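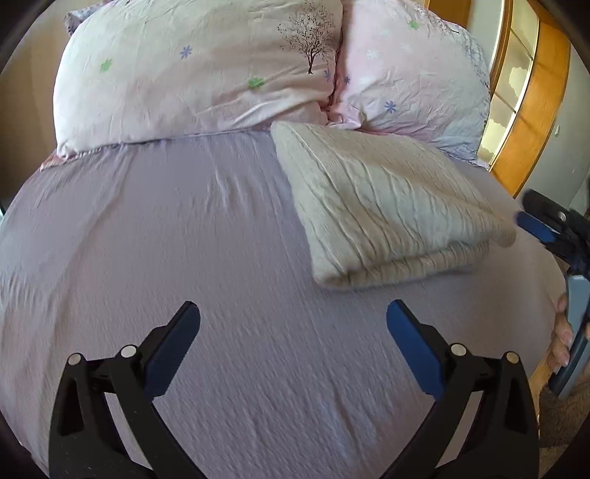
Kimie Yokoyama

Chapitre 4
Ce que montre une démonstration

24 janvier 2025, par Kimie Yokoyama

Un lit, un drap housse lavande, deux oreillers à fleurs, une couverture crème pliée en rectangle épais. Voilà un terrain de travail que l'on sous-estime. L'étudiant qui sort d'un cours de mécanique sait calculer l'effort de serrage d'une pince sur une pièce rigide ; il est souvent démuni devant une couverture, qui n'a ni forme stable ni bord franc. Les fabricants le savent aussi, et c'est pourquoi le linge occupe désormais une bonne place dans les journées portes ouvertes.

J'ai assisté en janvier à celle de Skosero, dans ses locaux de Wastton. Le programme annonçait « la chambre autonome ». On nous a fait entrer par groupes de neuf, on nous a remis une brochure, puis une jeune ingénieure a présenté le projet Kaijage pendant six minutes. Le mot « autonome » y revenait souvent. Or les pinces que l'on manipulait ce jour-là étaient tenues à la main. Des opérateurs pliaient, posaient, tiraient un coin de tissu, et leurs gestes étaient enregistrés pour servir plus tard à l'apprentissage d'un bras. Le procédé est légitime, il est même assez ingénieux. Mais le visiteur pressé repartait avec l'idée qu'une machine savait faire un lit.

Il faut donc apprendre à regarder. Une pince à deux doigts articulés, munie de patins bleus, renseigne sur la manière de saisir : l'ouverture disponible, l'angle d'approche, la place qu'il faut laisser autour de l'objet. Elle ne dit rien de la décision de saisir. Tant qu'une main serre la poignée, cette décision appartient à quelqu'un — et c'est elle, dans le cas du linge, qui coûte le plus cher à automatiser.

J'ai demandé combien d'essais avaient été enregistrés. Deux cent soixante-neuf, m'a-t-on répondu, dont quarante-trois écartés. Écartés pour quelle raison ? La réponse est restée vague. J'ai demandé aussi si le drap changeait d'un essai à l'autre, et si l'on avait travaillé avec une couette. On m'a renvoyée vers la société Serkness, chargée du traitement des données, qui n'avait envoyé personne.

Je ne rapporte pas cette visite pour accabler Skosero. Les équipes étaient aimables et le matériel paraissait soigné. Je constate seulement qu'en une matinée, aucun chiffre de réussite sur un lit inconnu n'a été donné, et que peu de visiteurs en ont réclamé un.

Le présent chapitre traite de l'évaluation des démonstrations en robotique de manipulation. La section 4.1 distingue téléopération, enregistrement manuel et exécution autonome. La section 4.2 porte sur les objets déformables et sur les mesures qu'on peut leur appliquer. La section 4.3 propose une grille d'observation à remplir sur place, pendant la visite ; le lecteur aura intérêt à la lire avant de s'inscrire à la prochaine.

Dernière mise à jour : 24 janvier

Contact | © Kimie Yokoyama, tous droits réservés | Haut de page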